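Home and Household > Small appliances

How do you store a hair dryer without wrecking the cord?
Posted by Yaryna Palamarchuk

My last hair dryer (a Barrera, nothing fancy) started cutting out when I moved the handle. I took it to the repair table at our library on a Sunday and the man there said the cord had broken inside, right where it goes into the handle. He thought it was from wrapping. I had wound it tightly round the handle after every use for years.

I've now got a new one, an Arnard, and I don't want to do the same again. It lives in a bathroom drawer that is 255 mm deep, so I can't just leave the cord trailing or it gets caught up with everything else. There is no hook on the wall and I rent, so I'd prefer not to drill. 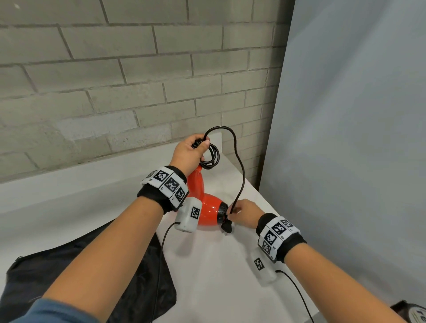 What I want to know is whether wrapping is always bad or whether I was just doing it too tightly. Also, does it matter if the dryer is still warm when it goes in the drawer? I usually have to leave by 7.30 and it gets put away straight after I've used it.

3 replies

Beryl Rudd

Wrapping is all right if you leave some slack at the start. The weak spot is where the cord comes out of the dryer. If you pull it sharply round from there, it bends in the same place every time and the wires inside give up.

What I do is let the cord hang down first so any twists come out. Then I make an easy loop of slack by the handle, one that would go round a couple of fingers, and only then wind the rest. If the cord wants to turn one way, let it turn. The plug end gets tucked under the last loop, or you can use a strip of hook and loop tape. I bought a roll of Cavico tape and cut it into 60 mm pieces, which is too short for a thick cord, so cut yours longer.

As for the heat, let it cool before you put it away. Mine goes on the bathroom shelf, unplugged, while I get dressed. I wouldn't shut a warm dryer in a drawer with towels or cotton wool, and I wouldn't wrap the cord against the hot end either.

Before you use it, have a look at the cord near the handle now and then. If the covering is split or it feels soft in one place, stop using it.

hallway_cupboard

just fold it. i never wrap mine, i fold the cord back and forth in long lengths and put a hair bobble round the middle. takes 2 seconds. had the same dryer since i moved in

Martin_D

Arkuvik do a stand that sits on the worktop with a holder for the dryer and a peg at the back for the cord. No drilling. It takes up more room than you'd think, and it won't go in a drawer, so possibly no use to you.

Yaryna Palamarchuk

Thanks all. I've tried Beryl's way with the slack loop and it fits in the drawer if I lay the dryer on its side. I'll get some of the tape. The folding seems fine too but my hair bobbles go missing as it is.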